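Section 4. Rehearsing a room before the machine is allowed near it

Read this section before you sign the handover sheet. It applies to the Hellis two-arm unit running Zesix rehearsal software, at sites where it will share bedroom turnover work with staff. It replaces the supplier's quick start card, which covers the same ground in one paragraph and leaves out most of what goes wrong.

4.1 What rehearsal is for

Rehearsal runs the unit through a simulated room. It shows you what the machine tries to do. It does not show you how long your people will spend tidying up after it, and the sales material from Distico is quiet on that point. Treat any time saving quoted to you as a guess until you have your own log.

You will need:

The rehearsal station, logged in as site lead
The default bedroom (loft bed, desk, stone wall)
One person who cleans or resets rooms for a living, for the whole session
A printed log sheet

Note: The third item is required. Dragica Softić, who wrote the first version of this section, ran two sessions with only office staff present and threw both sets of results out.

4.2 Loading the room

1. Start the station and choose Rehearse, then New Session.

2. Select the default bedroom. Leave the lighting alone for the first pass. Dim corners stay dim in real buildings too.

3. Set the session length to 80 minutes. Shorter sessions look better in a report and tell you less.

4. Open the hand view and bring the gripper up to the loft bed. Stop before contact.

5. Have the room worker look at the hand view and say out loud what they would pick up first. Write it down before you let the software choose.

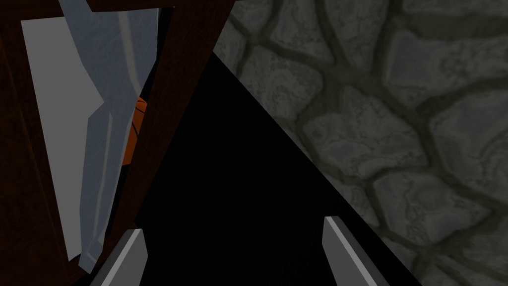

Figure 4-1. Hand view at the loft bed, gripper open. The basketball is mostly hidden behind the cloth and the post.

6. Let the software choose. Compare its pick with the one on your sheet.

If the two differ, do not mark the worker's answer as the error. The log form has a box labeled "operator deviation" that invites you to do exactly that. Cross out the label and write "difference."

Caution: A partly hidden object may be missed or given the wrong name. Do not accept "object found" on the status line as proof. Check the item name as well.

4.3 Working from the body view

The hand view is narrow. Most bad decisions at our pilot site were easier to catch from the body view, so switch to it for every reach across furniture.

7. Press View, then Body. Wait for both arms to settle.

8. Turn the body slowly until the desk and the bed are both in view. Expect a strong tilt. The software will not level the picture for you, and new operators tend to overcorrect.

9. Check the space in front of each gripper before giving a reach command.
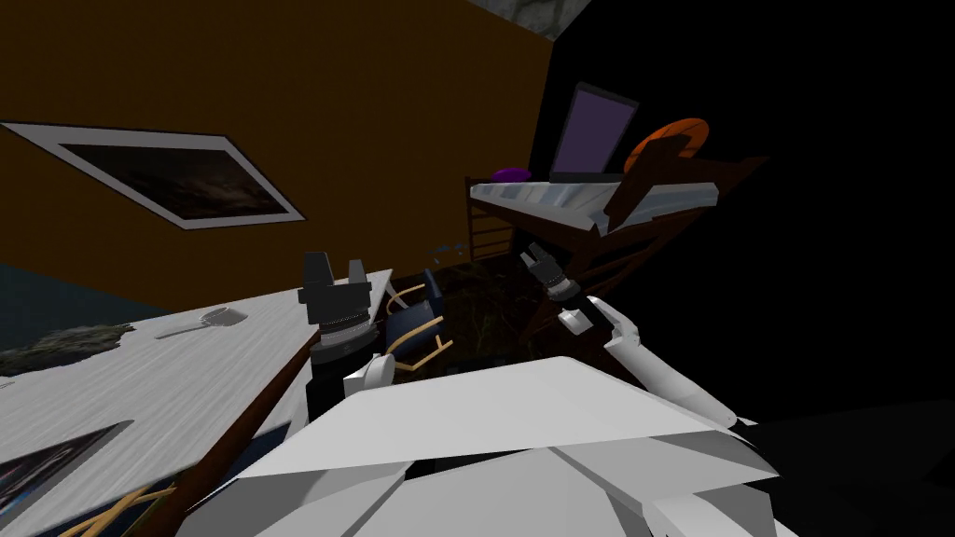

10. Give one command at a time. The queue accepts 22, and the supplier likes to demonstrate a full one. In practice a full queue means the person watching has stopped watching.

11. After each command, record who would have to step in if this were a working shift. Use a job title. "Team" is not an answer.

Step 11 is the one managers skip. At the Yurchenko building the plan promised that attendants would be "freed for guest-facing tasks." The June log had 113 entries where an attendant stood by with a hand near the stop button. That is work. It was on no schedule, and for the first month it was paid as idle time.

Note: If your site has a staffing plan tied to this unit, attach the step 11 records to it. Do not attach the summary screen alone.

4.4 Checking where the view is pointed

The view can end up far from the job. A room corner has edges and surfaces like anything else, and the status line may stay green with no work in sight.

12. Tilt the view up to the ceiling corner and hold it there.

13. Read the status line. Green means the view is running. It does not mean the unit is looking at anything useful.

14. Ask the room worker to call out the moment they would have intervened. Record the time from the session clock.

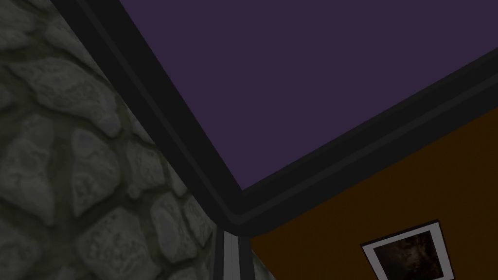 Figure 4-2. View tilted up to the ceiling corner. Neither gripper is visible.

15. Press Recenter. If the desk or bed does not come back into view, end the session and start again from step 1.

Caution: Never use Recenter on the live unit with a person inside the marked floor area. The arms may move with the body.

4.5 Before you sign

The license allows 3000 rehearsal runs. You will be told that using more of them makes the unit safer. More runs make a longer log, and somebody has to read it. Agree in writing who that is and which hours they get for it.

Sign only when:

The room worker has seen the completed log and added comments
Every "difference" entry has a name beside it
Standby time appears on the shift schedule as paid work

Send questions on the log form to Kyrylo Fedoruk in site operations. Questions about staffing go to your own manager, with the step 11 records attached.

Continue to Section 5, Marking the floor area.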